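Plakville Residence Association: Building Care Forum
Section: Bathrooms and Plumbing Fixtures
Topic: Recommended procedure for cleaning ceramic vanity sinks

Page 1 of 1

DMudgway
Posts: 100
Good morning to all members. The housekeeping guide for the furnished units is under revision, and the section on bathroom sinks is the last one outstanding. The present text, adopted in April, instructs staff to apply a cream cleanser to the entire basin, leave it for 9 minutes, rinse, and dry with paper towels. Several residents have written to object to the cleanser, and two have objected to the paper towels. I would be grateful for comments from members who clean this type of sink regularly. Please confine remarks to the white ceramic vanities. The kitchen sinks will be handled under a separate topic.

Declan Mudgway
Building Care Coordinator

northwing_facilities
Thank you for opening the discussion. Our office supports removal of the cream cleanser from the routine schedule. A mild dish soap and warm water are sufficient for weekly care of a glazed surface. The cleanser may be retained for rust marks and for the line that forms when a faucet has been dripping for a long period. We would also request that the 9 minute waiting time be deleted. It was carried over from the instructions for the shower floors and was never intended for sinks.

Peltonen_Unit_Owner
I must disagree in part. Dish soap leaves a film if it is not rinsed with care, and in my experience it is seldom rinsed with care. The film holds toothpaste and hair against the floor of the basin, and the following week the task is harder. I have used diluted white vinegar for many years on the sinks in both of my units and have had no complaint from any tenant. It should be rinsed off promptly and kept away from the metal parts.

northwing_facilities
The concern regarding rinsing is noted. With respect to vinegar, we would not wish to see it in a guide that will be read by temporary staff. The instruction to keep it away from the metal parts will be overlooked, and the finish on the faucets and stoppers will suffer. Soap is the more forgiving choice.

lmh_housekeeping
May I raise the matter of cloths? The present text does not mention them at all. Our team uses one cloth for the basin and a second for the faucet and ledge, and neither is used on any other fixture. The order of work is as follows.

Remove loose hair and lint before any water is run.
Wipe the side walls first, working downward.
Wipe the floor of the basin toward the drain.
Lift or wipe around the stopper.
Rinse, then wipe the faucet last with the second cloth.

A folded cloth covers a flat wall well, but a bunched cloth is better where the wall curves into the floor, and that curve is where most of the residue remains.
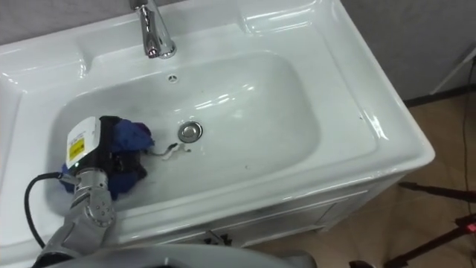 Which part of a ceramic vanity sink is most often missed in routine cleaning?

The overflow opening is most often missed. It should be wiped with a damp cloth at each cleaning, and a small soft brush should be passed through the slots once a month. Warm soapy water may then be poured slowly into the opening.

Peltonen_Unit_Owner
I agree with the post above on the overflow and would ask that it be given its own line in the guide. I would also ask that the stopper be lifted out monthly where the model permits. On the question of two cloths, I consider it excessive for a private bathroom. One clean cloth, rinsed well between the basin and the faucet, achieves the same result.

lmh_housekeeping
For a private bathroom I would accept one cloth. For the furnished units, where staff move from door to door, I would ask that the two cloth rule stand. Laundering is already covered by the Plullusska contract, so there is no additional charge to owners.

plavo_court_manager
We manage a neighboring property and adopted reusable cloths last year. Our stock is 3000 cloths, and losses have been almost 100 in that time, chiefly through cloths being thrown out with the trash. A labeled bag on each cart has reduced the problem. We dry every basin after rinsing. Water marks on white ceramic are modest, but they draw complaints when the ceiling light is on.

DMudgway
Posts: 101
I thank all members for their comments. The draft will specify dish soap, two cloths in furnished units, and monthly attention to the overflow and stopper. The cream cleanser will be listed for stains only, and the waiting time will be deleted. Vinegar will not be included at this stage, although Peltonen_Unit_Owner is welcome to submit a written proposal. The draft will be posted in this section, and comments on the wording may be added there.

Peltonen_Unit_Owner
A proposal will be submitted. I maintain my position on the soap film.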